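Seixas Plain Cup, White

Sold singly or in a case of 59. Item listed by Fastedura Tableware.

I'll start with the maker's leaflet, which promises a cup "for every table in every home". It's a white cup. There are a great many white cups, and most of them will hold your tea. The question for a shop like ours is whether this one earns its shelf space, and after a few months I think it does, with some grumbling.

The shape is the good part. Round opening, smooth rim a touch thicker than you might expect, nothing printed on it. The thicker edge is kinder to the lip than the thin one on the Zinov cup we used to stock, and we've had fewer chips come back — though fewer isn't none, and I'd still not stack these more than 5 high.
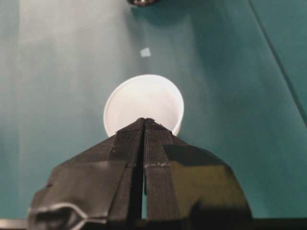 Seixas Plain Cup on a teal tabletop. Matte white inside.

About that matte inside. The leaflet calls it "stain resistant". Chepkoech Bakilana in our returns office left strong black tea in one overnight and got a faint brown ring, which came off with bicarbonate and a bit of rubbing. If you want something you can neglect, buy a glazed one.

Seixas also claims 1,000 dishwasher cycles. We haven't run 1,000 cycles and I doubt many customers will write in when they have. What we can say is that the cups in our own kitchen have been washed daily since July and still look presentable.

Capacity: 200 ml to the brim, so less in practice. Fine for coffee, mean for a builder's tea.
Saucer: not included. The Gullon saucer fits, a little loosely.
Microwave: yes, according to the maker.
Oven: no.

Diệp Ông, who does our buying, has asked twice whether a handled version is coming and has had two different answers. We won't take orders for it until there's one in the warehouse.

Returns accepted on unused cups in the original box. Price and stock checked February 27, 2026.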